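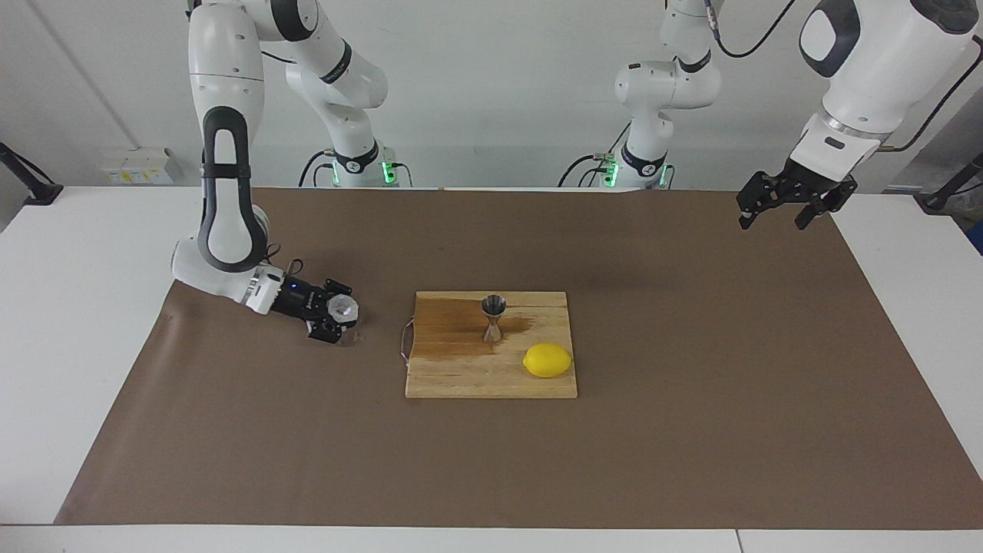 One Lemon, One Jigger, One Cup
Measuring juice for small-batch lemonade

Project report by Kumaresan Mathew and Gangadharan Varghese
Food and Measurement elective, Prenereck School, Irnden

1. What we wanted to find out

We both like lemonade and we both make it badly. Kumaresan's comes out so sour that his sister waters it down at the table, and Gangadharan's tastes different every time he makes it. When the elective asked for a project with real measurements in it, we already had our subject.

Most recipes we read said something like "juice of one lemon." That is a strange unit once you think about it! Lemons are different sizes, people squeeze with different strength, and some of the juice stays behind in the fruit. We wanted to replace "one lemon" with something you could pour out and pour again. A bar jigger seemed perfect for this. It is small, cheap and hard to break, and it takes about a second to learn how to use one.

We ended up with three questions:

How much more juice do you get from a lemon half with a reamer than with your bare hand?
Can two people using the same jigger pour the same amount?
Do people notice the difference in a cup?

2. Equipment

The kit is small enough to carry in one bag, and we are pretty proud of that. We used a metal jigger, clear plastic cups, a wooden cutting board with a cord loop on it, a paring knife, a wooden reamer, a kitchen scale that reads in whole grams, two glass bowls, a strainer we hardly used, and brown paper to cover the table. The paper was Gangadharan's idea and it saved us so much cleaning. Lemon juice dries sticky, and with the paper down we could just fold everything up at the end, seeds included.

We tried two kinds of cup before settling on one. The first kind was opaque, and we kept having to tip it toward the light to see how full it was. A clear cup with a faceted side is much nicer to work with. You can see the level from where you are standing, and you can see pulp settling too. The facets do bend the line of the liquid a bit, so we never read a volume off the side of the cup. All our amounts come from the scale or the jigger.

The cutting board was better than the plastic one we started with. Lemons roll. On the plastic board they rolled onto the floor, and on the wooden one they mostly stayed where we put them. We kept the jigger on the board beside the lemon so that everything wet stayed in one place.

3. Part one: hand against reamer

We used 84 lemons. They came in over several weeks from the produce store on our street, which gave us a good price once the owner heard what they were for. We asked for big ones.

Our first plan was to squeeze half of the lemons by hand and ream the other half. Then Ms. Wakar's class, who were doing the seed germination project next door, pointed out that we might end up with all the juicy lemons in one pile. So we cut every lemon across the middle and used one half for each method. This meant each lemon was compared with itself. We flipped a coin to decide which half went to which method, in case the stem end is drier than the other end. (We still want to test that.)

The procedure:

Leave the lemons out of the refrigerator overnight.
Wipe the board and zero the scale with the bowl on it.
Cut across the middle.
Squeeze the first half by hand over bowl A until nothing drips for a count of five.
Ream the second half over bowl B, six turns, then tip it out.
Pick out seeds with a fork. Leave the pulp in.
Write down both weights before cutting the next lemon.

We swapped jobs every six lemons. Squeezing is tiring, and by the end of the first Monday session Kumaresan's right hand was shaking when he tried to write.

Results

The hand-squeezed halves gave 2064 grams of juice and pulp in total. The reamed halves gave 2486 grams. That is a difference of 422 grams from the same lemons, or just over five grams for each half. Put another way, the reamer got out 20 percent more.

We were thrilled with this. We had expected a difference, though nowhere near that size, and it kept showing up session after session. There were a few lemons where the hand won. Looking back through the notebook, those were mostly soft, thin-skinned ones that collapsed as soon as you closed your fist.

One caution about these numbers: they include pulp. The reamer tears up the inside of the fruit and the hand mostly leaves it alone, so part of the extra weight is pulp that would stay in a strainer. We strained one session's worth to check. The reamer was still ahead, but by less. We should have strained from the start, or at least kept the pulp and weighed it on its own, and anyone repeating this should do that.

4. Part two: learning to pour

This part looked easy on paper. Fill the jigger, tip it into the cup, weigh the cup. The trouble is knowing when a jigger is full.

Gangadharan fills until the liquid bulges a little over the rim. Kumaresan stops just under the rim because he hates spilling. Neither of us knew we were doing this until we compared our columns and found that Gangadharan's pours were heavier every single time. We had an argument about whose was correct, then agreed that it did not matter as long as we both did the same thing. We settled on "level with the rim, looking from the side," which means bending your knees so your eyes are at jigger height. It feels silly and it works very well.

After that our pours got close enough that we could no longer tell from the notebook who had done which one. To us this was the best moment of the whole project.

Some other things we learned about pouring:

Hold the jigger right up against the cup. If you lift it high, the last few drops run down the outside.
Tilting the cup toward the jigger helps with thick, pulpy juice.
Count to three before taking the jigger away. Pulp sticks to the metal.
Rinse between lemon and syrup. Syrup left in the jigger makes the next pour short.
A wet board makes the base slide, so keep a dry cloth close.

5. Part three: what people tasted

We made two recipes and named them so that tasters would have something to call them other than A and B. (Naming them A and B makes people think A is the good one.)

Pinto: one jigger lemon juice, one jigger sugar syrup, four jiggers cold water.
Wakar: one jigger lemon juice, one jigger sugar syrup, three jiggers cold water, and a strip of peel.

Yes, the second one is named after the teacher next door. She tried it first and asked for more, so it seemed fair.

Over the tasting days in November we served 248 cups, with the same number of each recipe. Each taster got one of each and put a bean into a jar for the one they liked better. Pinto won the first day and Wakar won overall. Younger students went for Pinto nearly every time. Teachers went for Wakar, and several of them wanted it without any syrup at all, which we tried and do not recommend.

The more interesting result for us was about sameness. On the last day we quietly asked some of our regular tasters whether their cup tasted like the one they'd had the week before. Most said yes, and one said it was "exactly the same, did you freeze it?" For a pair of people whose lemonade used to come out different every time, this felt amazing. We did not set it up as a proper test, so we can't claim much from it.

6. Problems

The scale only reads whole grams, and for a single pour that is a rough measurement. We got around it by looking at totals.

We ran out of clear cups in the middle of one tasting day and had to borrow opaque ones. We do not think it changed the votes, but people did drink those cups more slowly.

Our beans got mixed up once. A jar tipped over, and we threw out the votes from that lunch and ran it again.

Six turns of the reamer is a number we made up. We never tested four or ten.

7. What we would do next

We'd love to try cold lemons against room temperature ones, and lemons rolled on the board before cutting against lemons that were not. Everyone's grandmother says to roll them. Limes would be a good follow-up as well, since they are smaller and harder to squeeze by hand, and we think the reamer might win by even more.

We would also like to write a recipe card for the school kitchen that uses only jiggers, with no cups, spoons or "juice of one lemon" anywhere on it. The kitchen staff have already asked for the Wakar recipe, so the first card is half done. Gangadharan is drawing the border.

Thank you to the produce store for the lemons, to Ms. Wakar and her class for the halves idea, and to everybody who drank two lemonades and gave us a bean.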